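Montrer d'abord, programmer ensuite

On parle beaucoup des modèles et assez peu des gens qui fournissent les gestes. Pourtant, un robot qui apprend par démonstration dépend d'abord de celui qui le guide, à la main ou à distance. J'ai passé une matinée d'avril chez Brumgate à regarder ce travail. Il est lent et répétitif, et on le confie trop souvent au dernier arrivé. 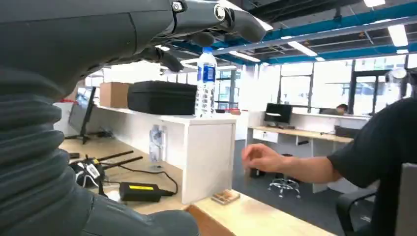
La main du robot près d'une bouteille d'eau, dans les bureaux de Brumgate.

Pour une tâche simple, l'équipe prévoit jusqu'à 300 démonstrations. Je pense que c'est trop si elles se ressemblent toutes. Mieux vaut en faire 100 en déplaçant les objets, en changeant l'angle d'approche et en gardant les hésitations utiles. Un opérateur fatigué prend des raccourcis, et le robot les apprend aussi.

Il faudrait donc payer ce travail comme un métier, avec des pauses fixes et un droit de regard sur les essais conservés. Chez Grevum, on trie encore sans consulter ceux qui ont tenu les commandes.

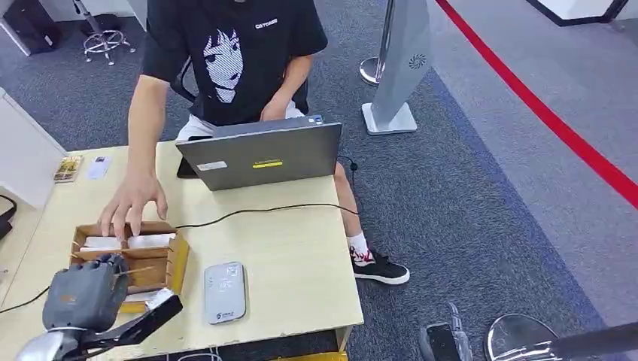

Ryota Amano n'est pas d'accord sur le nombre : selon lui, la variété ne remplace pas la quantité, et un opérateur ne trouve son rythme qu'après une centaine d'essais. Je veux bien le croire. Cela plaide aussi pour garder les mêmes personnes d'un projet à l'autre.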